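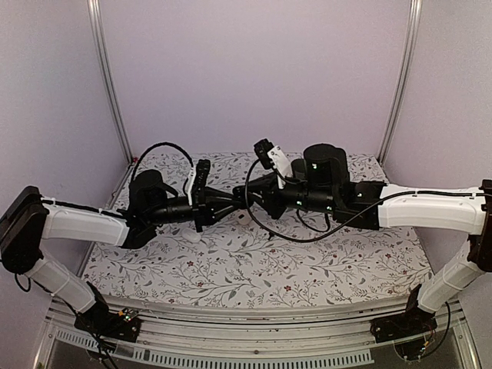

TECHNOLOGY / SAFETY AT WORK

The second arm did not stop

By Meron Tefera

On the evening of 7/19/25, in a workshop in Ritia, one robot arm stopped and the other one continued. For a moment the operator believed that both had stopped. She had pressed the red button, the left arm had become still, and her hand was already over the edge of the table to pick up a part which had fallen. Then the right arm came across the middle and closed its gripper on the gripper of its neighbour.

She pulled her hand back in time. The only damage was a bent finger on one gripper and a cracked bracket. The arms are small and weak compared with the machines in a car factory, and it would be easy to write "no injury" in the log and go on with the work. Flurkiva, the company that owns the station, did write "no injury" in the log. But it also switched off the power to every table of the same type and left it off for weeks, and it let me read the report.

I went to Ritia expecting a story about a bad button. The button was fine.

A table for two arms

The stations at Flurkiva were built in April. Each one has two arms fixed to the same metal rail at the front of the table, and they reach inwards over a cloth with a pattern of leaves and small dark red flowers. The work is household work in miniature. An arm picks up a small thing, turns it, puts it down or gives it to the other arm. A person then changes the objects and the task begins again.

For such a task the arms must meet. In most factories, engineers try to keep two robots out of the same space, or they allow only one to enter at a time. A handover does not permit this. Both grippers have to be in the middle, a few millimetres from each other, and the software must know at every moment where each of them is. At Flurkiva this software is called Billier. It was written in the house, and by the evening of the accident it had controlled 2632 handovers without a collision.

This number appears on the first page of the report, and I understand why. It is also the reason why people had become calm near the table. The operators were instructed to wait for a green sign on the screen before they reached in. Several of them told me that they had stopped looking at the screen and looked at the arms. If the arms were still, the table was safe. It had always been so.

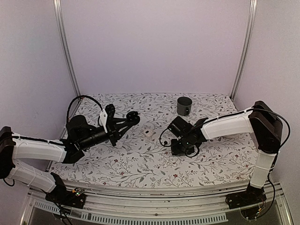

Both arms over the shared middle of the table, with a mug standing behind the right gripper.

What the report says

When the operator pressed the button, the left arm received the command and stopped. The right arm should have received the same command at the same time. It did not, and the cause was a connector at its base which had become loose. The power wires were good, so the arm could move. The data wires made contact and lost it again, many times in a second.

Billier has a rule for this situation. If an arm does not answer for 1000 milliseconds, the program cuts its power. One second is long when a hand is near, but the worse mistake was in how the second was counted. Every time the connector made contact, even for an instant, the counting began again from zero. The arm was almost silent, but never silent long enough. During all this it went on with the last movement it had been given, and this movement was the handover.

There was a second mistake, and I had to ask for it to be explained twice. The part of Billier which looks for collisions works with the last known position of each arm. As the right arm sent almost nothing, its last known position was an old one, well outside the shared zone. On the screen the right arm was at rest on its own side of the table. The green sign was on.

I find this detail the most uncomfortable in the whole report. An operator who followed the instructions to the letter would have reached in as well.

Who found the connector

The loose connector was found by a technician from Potgieter, the small firm which repairs the arms. He moved each cable by hand while a colleague watched the signal. It took one afternoon. The cables on these arms go over the wrist in wide loops, and with every movement they pull a little on whatever is at the other end. After over 1000 hours of pulling, he said, he would be surprised to find a plug that had not moved.

Potgieter had recommended clamps at the base. The recommendation was in an email about something different, in the fourth paragraph, and the person who received it had changed department.

What has changed

The button now cuts the power directly. It sends no message and it does not ask Billier for permission. This is old and well-known practice with industrial machines, and the report admits that it should have been done in this way from the first day. The arms fall a little when the power goes, so there is now a soft rest under each elbow when the station is parked.

The time limit has become much shorter, and one good message is no longer enough to start it again. If the position of an arm is old, the screen shows the arm in grey and the green sign goes off. Each base has a clamp. The operators have also a new habit, which they proposed themselves: before a hand goes over the cloth, they say "power off" aloud, and the other person in the room must answer.

It is slow. I watched a morning of work and heard the two words until they lost their meaning. A young man at the next station forgot to answer once, and his colleague stood with her hand in the air and waited for him.
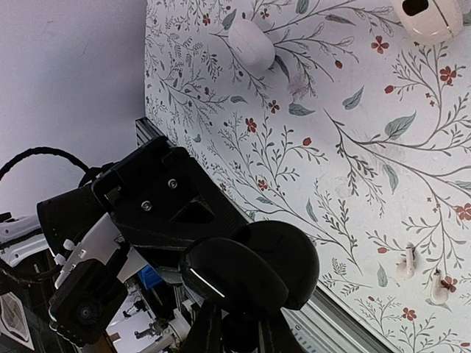
Gwendolyn Wojcik thinks the measures are correct and still too few. In her opinion the clamps and the shorter limit repair the fault of July, and the next fault will come from another place. She would put a light curtain along the front edge of every table, so that any hand crossing it removes the power from both arms, whether somebody has spoken or not. "I do not want my fingers to depend on a conversation," she told me.

Flurkiva has considered the curtain. The objection is that an operator crosses the edge very often during a day, and after each crossing both arms have to be started and brought to their first position again. One station in Ritia has been fitted with it as a trial, and the results will be compared with those of the tables which have only the button.

The operator from that evening asked me not to print her name. She has returned to the same table. She told me that she now looks at the screen first, then at the arms, and then at the small lights on the bases, in this order, and that she does not trust any of them alone. The bent finger has been replaced. The old one lies in a drawer under the screen, in a bag with the date on it.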